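Hi, I'm Shewit Kahsay, and Kitico is my little neighbourhood art school – well, two rooms, one sink and a very patient landlord. I started it because I missed drawing with other people in the room. 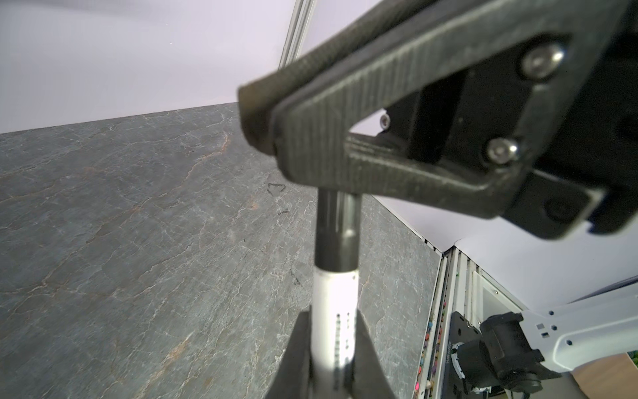 Issue 33

We run classes for adults who haven't held a pencil since high school, plus a Saturday bunch for the kids (loud, brilliant, covered in colour by noon). Wubshet teaches ink and lettering. I do everything else, including the biscuits! 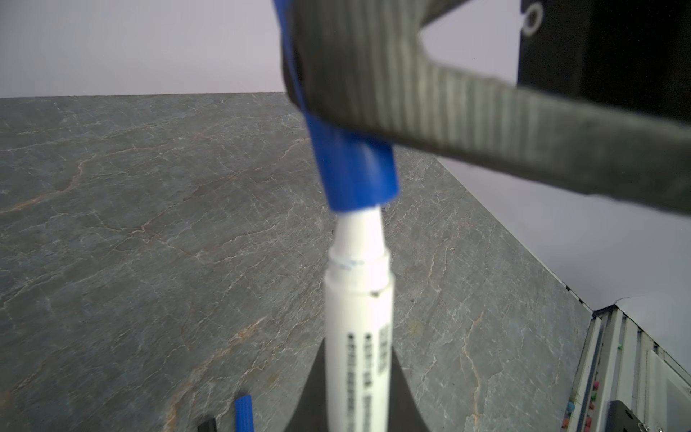 Fees are $20 a session and that covers your paper. You're welcome to bring your favourite pens from home, but please label them – my lost property tin is overflowing.

Every November we hang a show in the front room. Last time we squeezed 608 drawings onto the walls, and my neighbours still talk about the purple magpie.

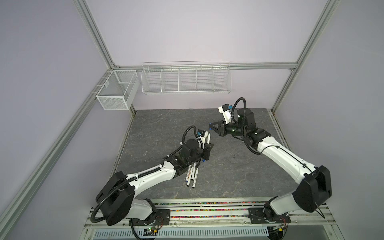
New term spots open after the holidays. Pop your name on the list at the front desk, or just come by and have a yarn.

Page updated 12/26/21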